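Tarkthorpe's Nikgate Warehouse Opens Its Doors for a Long Night of Dance Music in March

If you have been waiting all winter for a good reason to get off the couch and stay out far too late, Tarkthorpe has one for you. The Nikgate, the big old warehouse down by the freight yard that most of us know from the spring flea market, is turning itself over to dance music for a whole night this March, and the people putting it together sound every bit as excited as the people who have been buying tickets.

The event is called Rondonuwu, and it runs from 9 in the evening until the sun is well and truly up. There will be 16 acts spread over two rooms, with house and disco in the larger one and the slower, stranger, dubbier stuff in the smaller one next door. A few of the names will be familiar to anyone who has spent time on local dance floors, and a good many will be new, and that is half the fun of a night like this.

The closing set goes to Charalambos Theodorakopoulos, who grew up four streets away from the Nikgate and played his first parties in the back of his uncle's tile shop. He has been living on the coast for the last few years, playing wherever anyone would have him, and he says he said yes to this one before the organizers had finished asking.

"I used to ride my bike past that building and wonder what it would sound like with a proper system in it," he said over the phone, in between bites of what sounded like a very crunchy sandwich. "I've played nicer rooms, I'm sure of that, and I've played bigger ones. But my mother can walk to this one, and she's told me she's coming at five in the morning with a thermos, so I had better be good."

He will be playing records only, he told us, and most of them will come from the boxes he left behind in his parents' garage when he moved away. He spent a few days over the holidays digging through them and found some things he had forgotten he owned, including a stack of Italian singles with no sleeves and somebody else's phone number written on the labels. He would not say which ones are making the trip, though he did let slip that he plans to start slow and stay slow for a good long while before he picks up the pace. 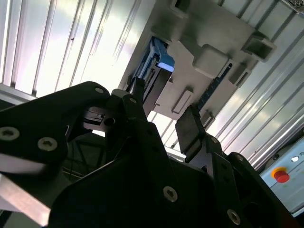
Black plates and silver screw heads, seen from below.

The sound is being handled by Vundetstead, the small rental outfit that did such a lovely job with the harbor concerts last summer. Anyone who stood near the back at those shows will remember how clear everything was, even the vocals, and how you could still talk to the person beside you without shouting yourself hoarse. The crew is loading in two days early this time so they can move the speakers around and listen from every corner, and they have asked for heavy curtains along the far wall of the main room to calm down the echo. Flea market regulars will know the echo we mean -- drop a spoon at one end of that building and heads turn at the other.

There is a quieter side to the night as well. The loading dock out back will be covered and heated, with benches and blankets and a tea stand, and there will be no music out there at all apart from whatever leaks through the doors. The organizers went to a lot of parties while they were planning this one, and what they kept wishing for was a warm place to sit down for 20 minutes and catch up with old friends. So they built one into the plan from the start, and it will stay open until the very end.

Food will be going all night long. The dumpling cart that usually parks outside the library is coming, along with a couple who make grilled cheese on thick sourdough and will happily put pickles in it if you ask nicely. From 4 in the morning there will be pancakes. We are told the pancake batter is a family recipe with a spoonful of malt powder in it, and having tried a plate at the tasting (purely in the interest of good reporting, of course), we can say that they are worth staying up for. Bring a little cash, as the dumpling cart does not take cards.

For people who would like to know a bit more about how all this music gets made, the smaller room opens early, at 6 in the evening, for an open deck session. Anyone with a ticket can sign up for a short slot, and you do not need to have played in front of people before. Two sets of turntables will be ready to go and a pair of local DJs will be standing by to help if a needle skips or your nerves get the better of you. Slots are being given out at the door, so it makes sense to come early if you have your heart set on one. Younger music fans are welcome at this part of the evening with a parent or guardian, and then it is strictly 18 and over once the main doors open.

Tickets are on sale now at the Nikgate box office and at the record shop on Mill Lane, and the first batch went quickly. Another 100 are being held back for sale on the night itself, a nice gesture toward those of us who never know what we are doing until the last minute. Your ticket gets you into both rooms, and you can come and go as you please until 2 in the morning. After that, once you leave, you are out for the night, so do remember to grab your jacket and your phone charger from the car before then.

Parking by the freight yard is free but tight, and the organizers are asking people to share rides where they can. The late bus will be making an extra stop at the end of the road on the way out of town, and the first morning bus leaves from the same spot at 6:40. The walk from downtown takes roughly a quarter of an hour and is well lit the whole way.

Earplugs will be free at the coat check, and so will water at both bars. Wear comfortable shoes -- the floor is bare concrete from one end to the other, and your knees will have opinions about it by sunrise. The full running order for both rooms will be pinned up in the record shop window the week of the event, and the shop has promised to keep a few spare copies behind the counter for anyone who wants to take one home and plan out their night with a pencil.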